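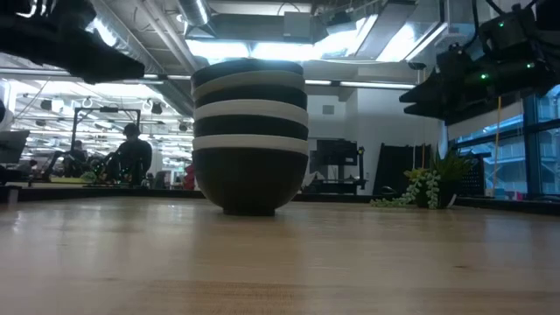
Huteren Municipal Council
Finance and Budget Group
Minutes of the meeting of 26 Nov 2024

Chair: Areti Lazaridis
Present: six members of the group, the budget officer, one guest from the audit firm Nguyen-Tran
Apologies: the member for Weltberg district

1. Opening and minutes of the last meeting

The chair opened the meeting and welcomed the guest. The minutes of the last meeting were approved with one correction: under item 4 the word "loan" must be "grant".

2. Result of the year until now

The budget officer presented the table which was sent to the members before the meeting. Income from the property tax is at 92 percent of the plan for the full year. The parking income is lower than planned, and the officer explained that the car park at Faneck was closed for repair longer than expected. Spending on heating of public buildings is inside the plan. Spending on road salt is not yet known, the invoice did not arrive.

One member asked if the missing parking income can be covered from the reserve. The officer answered that this is possible, but she prefers to wait until the year is closed. The chair agreed with her. No decision was needed.

3. Draft budget for next year

The draft shows a deficit. The group discussed for a long time if this is acceptable. Two members said that the municipality should not stop its repairs now, and that a small deficit for one year is less harmful than a roof which is leaking. Another member was of the opinion that the same was said last year and the year before. He asked that his opinion is written in the minutes.

The guest from Nguyen-Tran reminded the group that the rules allow a deficit only if there is a written plan how it will be closed. The plan in the draft is one paragraph and this is too short.

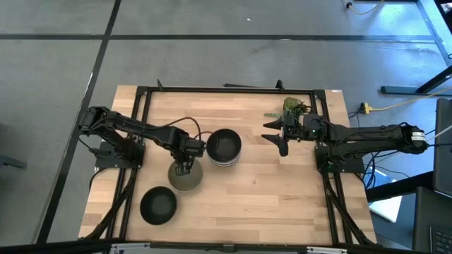
The budget officer will write a longer plan and send it to all members before the December meeting. It must show each year separately, and also the interest on the Weltberg school loan – this was missing in the draft.

Decision: the draft goes back to the budget office. Five in favor, one against.

4. Fee for small businesses

The proposal is to lower the yearly registration fee from 1000 to 400 for businesses in their first year. The officer said that 18 businesses would pay the lower fee if the number of new registrations stays the same. There was a question whether a business which only changes its owner counts as new. The text of the proposal does not say it.

Decision: the group supports the proposal, with the condition that the word "new" is explained in the text. All in favor.

5. Other business

The contract with Nguyen-Tran ends next summer. The chair asked the office to prepare the tender early – last time there were only two weeks for the offers.

A member asked again for the tables in larger print. The office will do this.

6. Next meeting

In December, in the Faneck office. The date will be sent by e-mail.

Minutes approved for sending: A. Lazaridis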